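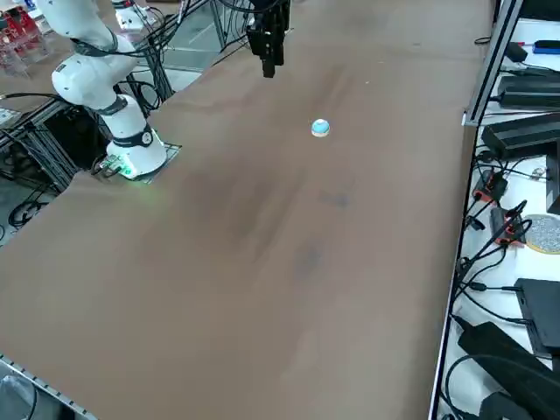
Photo: Tralline

Bruleo Surface Paste, 900 g tub
Reviewed Saturday, January 9, 2021

Bruleo is a cleaning paste for work tables and benches. It comes from Takács, a company I knew only for floor wax, and it is sold for surfaces with a matte finish, where ordinary polish leaves shiny patches. I paid for the tub myself at Eller, the hardware store near me.

I have a big table in the garage that gets used for everything – bike repair, potting plants, gluing chairs. Over the years it has picked up coffee rings, grease, marker and one large patch of old shoe polish. Dish soap takes care of the coffee and not much else.

The paste is gray and stiff, with a faint smell of oranges. You put some on a damp cloth, rub in small circles, leave it for three minutes and wipe it off with clean water. The label says to test it on a hidden spot first. I did that on the underside and saw no change in color.

Grease came off on the first try. So did most of the pencil. Marker took two rounds and left a pale shadow that I can find if I look for it. The shoe polish faded from black to a dull gray and stayed there, even after a third round. Dark smudges and streaks on brown, like the ones on the table at the top of the page, are the sort of mess I would expect it to handle fairly well. A set-in stain is another matter.

It does keep the finish matte. I checked the next morning with a lamp held low over the table, and the cleaned part looked the same as the rest apart from being cleaner. A spray I used last winter left a gloss that took weeks to wear off.

Rinsing is the tiresome part. If you don't wipe it down well, the paste dries to a chalky film, and it collects in any scratch or joint. I had to go over the seam between two boards with an old toothbrush. The lid is also a poor design. It screws on, but the thread is shallow and it goes on crooked more often than straight.

A tub should last a long time. I did the whole table and both shelves under it and the level hardly dropped. There is a smaller tin, but Eller didn't have it when I was there.

I would buy it again for grease and general grime. For old ink or polish, try it if you already own it, but I wouldn't get a tub just for that.

Rating: 3 out of 5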